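Plain Blocks, Close Tolerances
11 Jul 2022

A plain wooden block has no color, no letter and no magnet. What it has is six faces, and the quality of a set depends on how closely those faces agree from one piece to the next.

Primlow, a small workshop that has sold unpainted blocks since the spring, cuts its cubes from kiln-dried stock and sands them on five grits. A full school set holds 792 pieces and ships in 12 trays. Omier makes a similar product with a softer edge, which small hands find easier to grip but which leaves less flat surface for the next block to rest on.

That contact area matters more than weight. A tower stays up as long as the center of mass of everything above a given joint falls inside the face that supports it. Small offsets add up, and a block that is slightly taller on one side passes its tilt to every block above it. Three blocks will forgive almost anything. At 15, a careless second course usually decides the result.

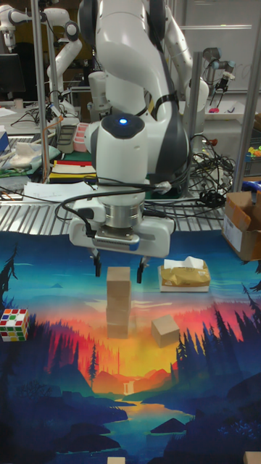

Does the surface under the tower matter as much as the blocks?
The surface usually matters more, as any slope in it is carried through the full height of the stack.

Bare tabletops are flat but slippery. Carpet grips well and gives unevenly, so the bottom block settles toward one corner. A thin mat on a hard table is a fair compromise – provided it has been left to lie flat for a day after unrolling. Curl at the edges is harmless if building stays near the middle.

Aleo and Valdovinos both sell mats for this purpose. The Aleo mat is the stiffer of the two. The Valdovinos mat rolls tighter for storage and takes longer to relax, around an hour in a warm room for the center and overnight for the corners.

Unfinished wood should be wiped with a barely damp cloth and dried on its side grain. Soaking raises the grain and rounds the arrises, and resanding by hand seldom brings a face back to square. Primlow sells replacement cubes singly, cut to the April dimensions.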